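간식 담던 로봇 팔, 731번째 접시에서 멈췄다… 알몬트 시연장 '빈 집게' 소동의 전말

입력 2019년 7월 8일

알몬트 공동작업관의 간식 담기 로봇이 드디어 다시 움직인다. 양팔 로봇 '윌룰레티'를 운영하는 스코스트네스는 지난달 연속 운전 시험 중에 일어난 오작동의 원인을 찾아 수리를 마쳤다고 밝혔다. 다친 사람은 없었다. 원인을 좁혀 가는 과정이 웬만한 추리물 못지않게 흥미진진해서 기자도 수첩 한 권을 거의 다 썼다.

윌룰레티가 맡은 일은 말로 하면 간단하다. 작업대에 늘어놓은 과자와 샌드위치류, 음료를 주문대로 골라 쟁반이나 바구니에 옮겨 담는다. 그런데 막상 옆에서 보면 이게 보통 일이 아니다. 봉지는 잡을 때마다 모양이 바뀌고, 컵은 굴러가고, 층층이 쌓인 빵은 조금만 세게 쥐어도 속이 밀려 나온다. 공장에서 똑같은 부품을 똑같은 자리에 놓는 로봇과는 난이도가 다르다. 두 팔이 서로 부딪치지 않게 번갈아 들고 나는 모습은 몇 번을 봐도 신기하다!

문제가 생긴 것은 목표로 잡은 1,035접시 가운데 731번째 접시를 채우던 때였다. 왼팔이 작은 샌드위치를 집으려고 내려갔다가 그대로 올라왔다. 손가락 사이에는 아무것도 없었는데 제어 화면에는 '파지 완료'가 떠 있었다. 왼팔은 빈손으로 바구니 위까지 가서 손가락을 벌렸고, 화면의 접시 수는 하나 올라갔다. 다음 동작에서는 반대로 물건을 쥔 채 '빈 상태'라는 신호가 들어왔다. 그러자 프로그램이 다시 집으라는 명령을 내렸고, 왼팔은 샌드위치를 문 상태로 쟁반을 눌렀다. 쟁반이 밀리면서 옆에 있던 컵이 바닥으로 떨어졌다.

당시 현장을 지키던 시험 책임자 엘바 파레데스가 비상정지 버튼을 눌렀다. 두 팔 모두 그 자리에서 섰다.

"왼팔이 허공을 아주 정성스럽게 내려놓더라고요. 처음엔 제가 잘못 본 줄 알았어요. 쟁반이 움직이는 걸 보고 나서야 손이 먼저 나갔습니다."

파레데스의 말이다. 그는 버튼을 누른 일보다 누르기 전의 상황을 더 심각하게 본다고 했다. 원래는 팔이 쟁반에 힘을 가하는 순간 로봇이 스스로 서야 한다. 그런데 손끝의 개폐 신호가 오락가락하는 동안 프로그램이 그 힘을 '물건을 쥐는 중에 생기는 정상적인 저항'으로 처리해 버렸다. 신호 하나가 틀리면서 보호 기능까지 한 박자 늦어진 셈이다.

원인 찾기에는 꼬박 2주가 걸렸다. 처음 의심받은 것은 새로 올린 인식 프로그램이었다. 시험 전날 바뀐 부분이 있어 모두 그쪽을 들여다봤지만, 예전 판으로 되돌려도 증상이 똑같이 나왔다. 다음은 손가락 패드였다. 기름기 있는 과자를 오래 다루면 미끄러질 수 있어서 패드를 새것으로 갈았다. 역시 소용이 없었다.

실마리는 정비를 맡은 두란에서 나왔다. 두란 기술진은 오류가 난 순간의 관절 각도만 따로 뽑아 늘어놓았다. 그랬더니 왼팔 손목이 한쪽으로 깊이 꺾인 자세에서만 신호가 끊겼다는 사실이 드러났다. 집게 뒤에서 나오는 케이블이 문제였다. 겉은 멀쩡했다. 피복을 벗겨 보니 커넥터 바로 뒤쪽 심선 일부가 끊어져 있었고, 손목이 꺾이면 떨어졌다가 펴지면 다시 붙었다. 가만히 세워 놓고 점검할 때마다 '정상'이 나온 이유가 여기 있었다.

기자가 보기에 이번 조사에서 가장 짜릿한 대목은 재현 시험이다. 두란은 교체한 케이블을 버리지 않고 다시 끼운 뒤 손목만 같은 각도로 반복해서 움직였다. 20번째 동작에서 화면에 '파지 완료'가 떴다. 집게는 비어 있었다. 작업실에서 박수가 터졌다고 한다. 고장 난 것을 보고 박수를 치는 사람들이라니, 이 맛에 로봇 취재를 한다.

수리 내용은 이렇다. 양쪽 팔의 집게 케이블을 모두 새것으로 바꾸고, 커넥터 뒤에 꺾임을 줄이는 고정구를 달았다. 손목이 깊이 꺾이는 자세는 경로 계산에서 제외했다. 그만큼 동작이 조금 느려졌지만 운영진은 당분간 이대로 가기로 했다.

프로그램도 손봤다. 이제는 개폐 신호만 믿지 않고 손가락 사이의 실제 간격과 모터 전류를 함께 본다. 셋 중 하나라도 어긋나면 팔은 다시 집으려 하지 않고 바로 멈춘 다음 사람을 부른다. 쥐는 동작 중이라는 이유로 접촉 감지 기준을 느슨하게 두던 설정은 없앴다. 사람이 손을 넣을 수 있는 작업대라면 진작 그랬어야 했다는 것이 파레데스의 설명이다.

접시 수도 다시 셌다. 빈손으로 내려놓고 성공으로 기록한 경우가 더 있을 수 있어 스코스트네스는 이전 시험 결과를 공식 기록에서 빼기로 했다. 아까운 숫자지만 새로 시작하는 쪽을 택한 결정에 박수를 보내고 싶다.

재시험은 첫 접시부터 다시 진행한다. 목표는 그대로 1,035접시다. 시험 중에는 담당자가 비상정지 버튼에 손이 닿는 자리를 지키고, 팔이 움직이는 동안에는 누구도 작업대에 손을 넣지 않는다. 떨어진 물건이 있어도 로봇을 세운 뒤에 줍는다.

일반 관람은 8월에 다시 시작한다. 관람객은 작업대 바깥에 표시된 선 뒤에서 볼 수 있고, 예약은 알몬트 공동작업관 안내 창구에서 받는다. 스코스트네스는 케이블 점검 방법과 오류 기록을 정리한 자료도 같은 달 공개할 예정이다. 비슷한 집게를 쓰는 팀이라면 꼭 챙겨 보시길. 파레데스는 끊어진 케이블도 전시대에 함께 올려 두겠다고 했다.
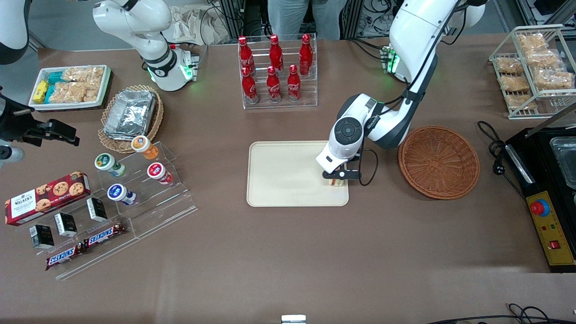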